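Week 6: Hand dishwashing and the care of utensils
Household Science 1409, Section 2
Instructor: Fouzia Bhutto. Lab sections: Angeliki Kokkinos.

Reading for this week: course packet, pages 70 to 84. Bring the lab sheet from last week if you did not hand it in.

1. Where we are

Last week covered what a surfactant is and how it loosens fat from a surface. This week applies that to the most common cleaning job in a home. Dishwashing comes up again in Week 9 with food storage, so keep these notes.

There are three separate jobs in washing a dish, and the textbook runs them together. The first is removing solids. The second is removing the thin layer of fat and protein that is left after the solids are gone. The third is lowering the number of microbes on the surface. A plate can pass the first and fail the second. You can test this with a fingertip: a plate with fat left on it feels slick and water beads up on it in patches.

2. The four factors

Every washing method depends on the same four factors: water temperature, detergent, rubbing, and time. If one is reduced, another has to make up for it. A machine uses hotter water and stronger detergent than a person can stand, so it gets by with no rubbing other than the force of the spray. At the sink we use mild detergent and water the hand can bear, and the rubbing does most of the work.

Temperature. Fats differ in how easily they soften. Butter and most vegetable oils come away in warm water. Beef and lamb fat need hotter water, and in a cool sink they smear and then set again on whatever is washed next. Egg and milk are a different case. Very hot water cooks the protein onto the surface, so rinse these in cool water first and wash warm afterward.

Detergent. More is seldom better. Past a certain point the extra detergent adds foam and rinsing time and removes no more fat. Foam is a rough guide to whether there is working detergent left in the water. When it goes flat and the surface looks greasy, change the water.

Rubbing. A brush reaches corners and the gaps between fork tines. A cloth is better on flat and curved surfaces. Scouring pads are for bare steel and for burnt-on food, and should be kept off nonstick coatings, plated finishes, and plastic.

Time. Soaking is time doing the work of rubbing. It is useful for starch (rice, oatmeal, dough) and for sugar. It does much less for fat, and it does harm to some materials, as covered in section 5.

3. Order of washing

The usual order is glasses, then flatware, then plates and bowls, then serving dishes, then pots and pans. The reason is that the water gets dirtier as you go, and glass shows a film more readily than anything else. In the lab we found that groups who started with the frying pan changed their water three times. The groups who ended with it changed once.

Sharp knives are outside the order. Wash them one at a time, from the spine side, and do not put them down under water where they can't be seen.

4. Using a basin

Many households wash in a basin set in the sink or on a counter, and in some homes the basin is the sink. There are good reasons for it. A basin takes less water than a full sink. It can be carried outside and emptied on the garden if the soap is mild. It also gives a softer landing for glasses if it is made of plastic.

For the lab exercise we measured water use for the same load done two ways, under a running tap and in a basin with a second basin for rinsing. The running tap figure for the slowest group was 200 liters. Angeliki has the full table and will post it with the lab notes. The range was wide, and the main cause was how long the tap was left open while people scraped plates. Flow rate mattered less than we expected.

Points on basin work:

Scrape before the item goes in. Solids in the basin end up on everything else.

Load like with like. Long, thin items are best done as a batch, with nothing heavy on top of them.

Rub each piece along its full length, ends included, and turn it as you go. The end that touches food is the one that matters most, but the end that is held collects skin oil. 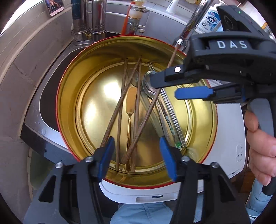 Rinse in clean water, in a second basin or under a thin stream. Detergent left on a surface dries to a dull film and can be tasted on wood.

Empty the basin and wipe it out when the batch is done. A basin left with an inch of gray water in it overnight will seed the next wash.

5. Materials

Know what the item is made of before you choose a method. The packet has a longer table. The notes here cover what will be on the quiz.

Stainless steel. Takes hot water and most detergents. Salt left to sit in it can cause small pits, so pasta water should not stand in the pot. White spots are minerals from hard water and come off with vinegar.

Aluminum. Darkens with alkaline cleaners such as washing soda. The darkening is harmless, and boiling water with a little lemon juice in it will lift most of it.

Cast iron. Wash quickly, dry at once, and wipe with a thin coat of oil. A small amount of modern dish detergent does not strip a well-built seasoning. Soaking does the damage.

Glass and glazed ceramic. Easy to clean and hard on sudden changes of temperature. Do not put a hot dish into cold water. Check glazed pieces for fine cracks, where food and water can get in below the glaze.

Plated and colored metal. The finish is a thin layer and can be worn through. Use a soft cloth. Keep away from scouring powder, bleach, and the rough side of the sponge.

Plastic. Holds on to fat and to color, tomato above all. Wash twice in warm water with detergent before trying anything stronger. Deep scratches can't be cleaned well, and a badly scratched cutting board should be replaced or planed down.

Wood and bamboo. These need the most care of anything in the drawer. Wood is a bundle of small tubes. It takes up water through the end grain much faster than through the sides, and it swells as it does so. Repeated swelling and drying opens the grain and raises a fuzzy surface that holds food. Wash wooden items soon after use, by hand, and do not soak them. If the surface has gone rough, sand it lightly with fine paper, wash it, dry it, and rub in a food-grade mineral oil. Lacquered wood should not be sanded. When the lacquer chips, water gets in under it and the piece is near the end of its life.

A common question is whether wood is less safe than plastic. It depends on the condition of the piece more than on the material. Smooth, dry wood is fine for ordinary use. Cracked wood is a problem, and so is wood that is put away damp.

6. Drying and storage

Drying is part of cleaning. Most of the microbes we care about in a kitchen need water, and a clean item stored wet may not be clean by morning.

Air drying in a rack is the best method for most things, provided air can get to all sides. Stand long utensils upright in a holder with drain holes, with space between them. A holder with a solid bottom collects water, and the lower ends of the utensils sit in it. Look into the bottom of yours at home this week. Several people in last year's section were surprised by what was there.

Towel drying is faster and leaves fewer spots. The towel has to be clean and used for dishes only. A towel that also dries hands puts back what the washing took off. Change it daily, or sooner if it is damp all through.

Close drawers only on dry items. This applies to wood most of all, which can feel dry on the surface while the inside is still damp. Leave it out overnight.

7. Sponges, cloths, and brushes

The sponge is often the dirtiest object in the kitchen. It stays wet, it is warm, and it is full of food. Squeeze it out after each use and stand it on edge. Replace it when it smells, and do not wait for it to fall apart. Cloths can be washed on a hot cycle. Brushes dry faster than sponges and are the better choice for most jobs, though they are poor on flat glass.

8. Terms for the quiz

Surfactant: a substance that lets water and fat mix by lowering surface tension.

Soil: in this course, anything on a surface that should not be there.

Sanitizing: lowering the number of microbes to a safe level. Not the same as sterilizing, which removes all of them.

End grain: the cut face of wood, across the tubes.

Seasoning: the layer of hardened oil on cast iron.

9. Assignment

Keep a dishwashing log for 6 days. For each wash, write down the order in which you did things, how often you changed the water, and how the items were dried. Machine users should log anything done by hand, and there will be more of it than you think. Then write one page on which of the four factors you rely on most and what you would change.

Logs go to Angeliki in lab. Do not email them to me.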